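12/04/2024, demo day, Garnlow visit

Present: me, Chaltu Workneh, four people from Garnlow. Ayana Birhane joined for the second half.

Setup
Arm powered up before the visitors came in. Homing fine on the first try. Hand self-test threw a tendon warning on one finger, cleared after a restart of the Itus controller. Logged it, did not chase it. Wrist camera on throughout, streaming to the wall display in the next room.

Run 1, open and close
Free-air cycles at low speed, then at the default. Garnlow asked about backlash at the fingertip. I gave them the bench number from June and said it has not been repeated since the new tendons went in. Needs repeating.

Run 2, close approach at the desk
Speed capped, grip force at minimum, Chaltu on the stop button. Person at the desk with one hand down on the wood, fingers spread, robot finger low over the same surface.

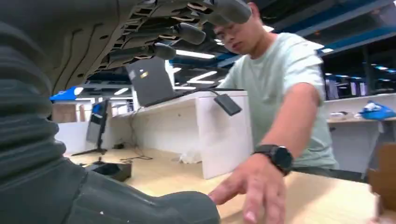 Run 3, pick and hand over
Three objects from the Wubshet set. Foam block and tube were fine. The thin card slipped twice and we moved on. Same failure as last month: the fingertip pads are too smooth for anything flat. Visitors wanted to see the force trace, so Ayana pulled it up afterward and it showed the grip controller backing off before contact had settled. Threshold is probably set too low.

Questions from Garnlow
- Cycle count on the hand: 2,380 at the start of the day.
- Can it run without the wrist camera? Yes for fixed positions, no for handover.
- Pad replacement: done by hand, no special tools.
- They use Bellent grippers on their own line and want to know if the flange pattern matches. I did not have the drawing. Chaltu to send.

To do
Repeat backlash measurement, all fingers.
Raise contact threshold, rerun the card.
Order rougher pads, two sets.
Find out what the tendon warning was.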